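Print this page | E-mail this page

Can a machine do the folding in a small laundry yet?

Posted 24th February by mapleandfifth

I run the wash-and-fold side of a small laundry. We take in household bags, mostly bedding, towels and everyday clothes. Washing and drying are not my problem. The machines do that, and have for as long as I have worked here. My problem is the folding table. On a busy day we put 106 pieces across it before lunch, and one person going on break backs everything up.

The owner has been reading about robots and wants to know if we should wait for one before we hire again. He got a brochure from Prilance for a feed-in folder and he has seen a video of a two-armed Jurker machine folding a T-shirt. I told him a T-shirt on a clean table is not what we get. He told me to find out, so I am asking. Is there anything that can take a mixed bag out of a dryer and fold it, blankets included? I don't need it to be fast. I need it to run without somebody standing next to it.

Budget is not settled. We have 19 feet of wall we could give up if it was worth it.

Posted by oldpresser

No. Save your money and hire the person.

I worked in a hotel laundry that had a sheet folder and it was good at sheets. Put a fitted sheet in it and you were done for the morning. Your customers' bags are the fitted sheet every time.

Posted by tumbledry_tess

I would split this into two jobs, because the sellers mix them up and it makes the answer sound better than it is.

The first job is folding something that is already flat and held by its corners. Machines have done that for a long time. If you have a lot of flat sheets or towels of one size, a feed-in folder will do them all day. Somebody still has to find the corners and feed them in. Check the Prilance brochure for who is standing at the front. In most of these brochures there is a person there.

The second job is getting one piece out of a heap and working out what it is. That is where the time goes at your table and it is where the robots are still slow. I spent part of October at a trade day where Sutico had a single arm picking from a bin. It did well with washcloths. With a duvet cover it picked up a fold in the middle, lifted it, put it down and tried again. It got a usable grip on the 3rd try, and then the operator stepped in anyway to turn the cover right side out.

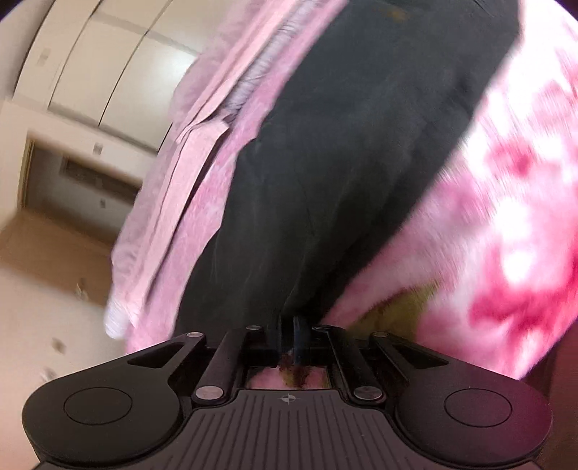 Blankets are harder than people expect, and I would ask any seller about them before anything else. A machine has to decide where one piece stops and the next one starts. Plain dark fabric next to a fuzzy pink blanket should be an easy call by color, but once the dark piece is pinched at one end it pulls into long creases and narrows down to a point, and you can't tell much about its real shape from that. Then there is the trim. A smooth band along a fuzzy blanket can flip over on itself, and to a camera a folded flap looks a lot like an edge. A person feels the difference with a thumb. The machines I have seen go mainly by camera, and some of them have very little feel in the fingers.

Pile is the other thing. Plush slides on itself and it is thick, so a fold that is fine in a T-shirt springs open again.

So my answer is no for mixed bags without someone standing there, and maybe for part of the work. If you want to try it, sort your flat goods out first and see how much of the day they make up. If it is under half I would not give up the wall. If it is well over half, ask for a trial with your own bags. Caruso let a shop near me do that for 5 days and the shop sent the machine back, but they learned what they needed to know. Insist on your own bags. Sellers bring new towels.

Posted by mapleandfifth

Thanks, this helps. I went through the last few days of tickets and flat goods are well under half. Most of it is clothes and blankets, and a lot of the blankets are the fuzzy kind. I will show the owner the part about the trial and the part about who is standing at the front of the machine. There is a person in the Prilance brochure. She is holding a sheet by two corners.

Posted by gearhead_in_back

Disagree a little with the first reply. It depends what you call folding. If your customers would take things stacked or rolled, a robot has a lot less to get right. I know of a place that bags socks and underwear without folding any of it and had no complaints. Might free up some table time without buying anything. Doesn't help with blankets though.

Print this page | E-mail this page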